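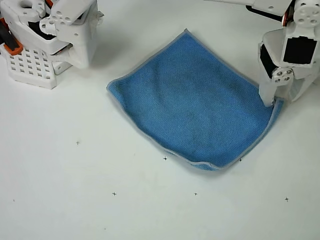 Hedell Tabletop Two-Arm Kit
Sold by Ornport

The Hedell is a pair of small robot arms for tabletop work with cloth and other light items. It is sold to labs, colleges and home builders who want two arms that can share one work area without taking up a whole room. The arms come as printed parts with servos, and you put them together yourself. A built version is available at extra cost.

Most of our customers start with cloth. A microfiber cloth is cheap, it bunches and curls in ways a block does not, and it shows up well on a plain white top. The usual first job is to take hold of a corner with one arm and pull or fold the cloth while the other arm waits its turn or holds the far side. The sample programs on the memory card cover corner pick, edge drag, half fold and quarter fold.

What is in the box
Two arms, white, in parts
Two grippers with white fingers
Servos for all joints, with a spare
Wiring, screws and two drivers
Power supply (US plug)
Memory card with software and sample programs
Printed build guide, 52 pages

The work surface and cloth are not included. Any flat, matte, light-colored top will do. Glossy tops cause glare and we do not recommend them.

Table marks
The setup program asks you to put small black cross marks on the table inside the reach of both arms. Draw them with a fine marker, using the paper template at the back of the guide. Keep them thin. You can leave the marks in place when you work, and a cloth may lie over or next to them once setup is finished. If you move either base, run setup again.

Build time
Allow a weekend. Iestyn Craddock, who wrote the guide, suggests building one arm all the way through before opening the bags for the second. Do not tighten the hub screws fully until the joint has been turned by hand through its whole range. Route the wires before closing the upper housings. If a wire is pinched you will have to take the housing off again.

Fingers
The standard fingers are smooth plastic. They hold towels, wipes and T-shirt fabric. Silk and thin nylon tend to slip, and for those we sell the Melnyk soft tip set, which pushes on over the standard finger. Fingers are a wear part and can be replaced without removing the gripper.

Price and delivery
Kit: $747
Melnyk soft tips, set of four: $9
Built and tested: please ask for a quote

Kits in stock ship in roughly 30 days. Built arms take longer. Returns are accepted on unopened kits only. Opened kits are covered for missing or broken parts.

Schools ordering more than one kit should write to Nia Gronow in the sales office before placing the order online, as the discount cannot be added afterward. Technical questions go to Cadi Wynne.

Page updated 07/07/2018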